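参观机器人开放日,绿豆那个演示值得排队吗?

5月我要带孩子去 Arkden 的开放日。听说有一个演示台用的是绿豆,我不太明白看什么。孩子六岁,能站得住吗?我的中文不是母语,有写错的地方请原谅。

浏览 100 · 评论 3

回答一(Loretta Pennington)

我上次去过,放两张照片给您参考。
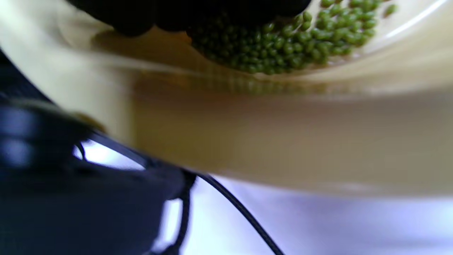
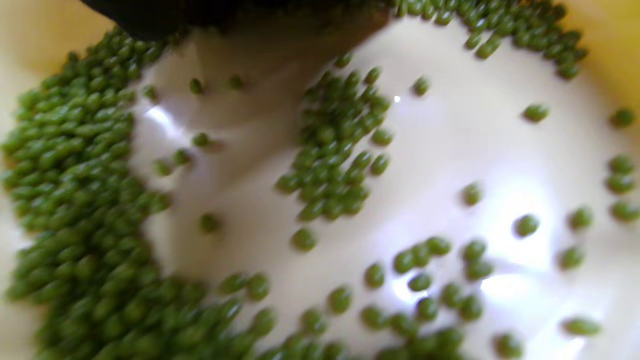
绿豆演示台,浅色大盆里的绿豆。

绿豆台在 Maron 厅的最里面,一场是20分钟,上午10点以后人就比较多。我的建议是先去绿豆台,然后再看别的。讲解员说,绿豆又小又滑,容易滚开,所以对夹爪来说比积木难得多。这一点我原来没有想到。请您注意,台子比较高,六岁的孩子需要站在凳子上,凳子只有2个,可以向工作人员借。讲解的速度有一点快,但是您可以提问,他们回答得很耐心。

有用 20 · 评论 2

回答二

值得。不过我家孩子看了一会儿就想走了,他更喜欢 Sitompul 的小车,可以自己按按钮。

有用 3

回答三

补充一个:停车请走 Samilier 那边的门,正门不让停。绿豆不可以用手摸,我女儿问了两次,都说不行。

有用 2 · 分享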